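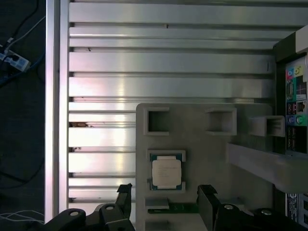

The autumn programme of evening talks at Nygård begins in September, and this year we have given the first part of it to a small question that many members have asked us: how to keep a rented room quiet when the house is old and the neighbours are near. Most people begin with the walls, and they buy foam. In our experience the floor is the better place to start. A dark grey floor like carpet, with a metal rail running beside it and thin white cables lying close beside the rail, is a usual sight in rooms where people work at home, and each of these things has a part in what the person downstairs hears. The soft floor takes away the sound of steps. Something hard which stands directly on it can still send a low hum down into the beams, and for this a piece of felt often helps more than a second carpet.

The first talk is about footsteps and chairs. We will listen to recordings made in three flats in the Troller building, where the floors were laid at different times and with different materials underneath. In the oldest flat there is only sand between the beams, and still it was the most quiet of the three. Our speaker will explain why the sand should stay where it is, also when the boards above it are changed. It is heavy work to carry it out and, I am sorry to say, many owners have paid for this work and regretted it after.

The second talk is about doors and windows. A gap under the door lets in more noise than most people believe. A brush strip for the door costs 39 crowns in the shop at Deltent, and it can be cut with normal scissors. For windows the matter is more difficult, as many of our houses have protected fronts and it is not allowed to change the outer glass. An inner window can be put in without asking, but please read your rental contract before you buy one. Members have told us about inner windows which cost up to 200 crowns less when two flats ordered them together.

The third talk is a practical evening. Please bring one sample of a curtain, a mat or a wool blanket, and we will try them one after another in the small room. Last year the best result came from an old army blanket, folded double — much better than the special curtain which somebody had ordered from abroad.

The hall has 139 seats. Entry is free for members of the Cliltent tenants' association, and guests pay at the door. Coffee is served in the break. The talks are held in simple language and there is time for questions after each one. If you hear badly, please write to us before the evening and we will keep a place for you in the first row, near the loudspeaker.

One more small request. Many letters about noise come to our office with the complaint only, and without the hour. Please write down the hour and the kind of sound for two weeks. With such a list it is much easier to talk with the landlord, and often also with the neighbour.

18 August 2019

200 shares 2 comments

Recent items
Bicycle cellar: new keys from September
How to read your heating bill
Report from the summer meeting at Nygård
Who pays for a broken doorbell?

This site uses cookies. By reading further you accept our use of cookies.
Get the Cliltent newsletter by e-mail. Sign up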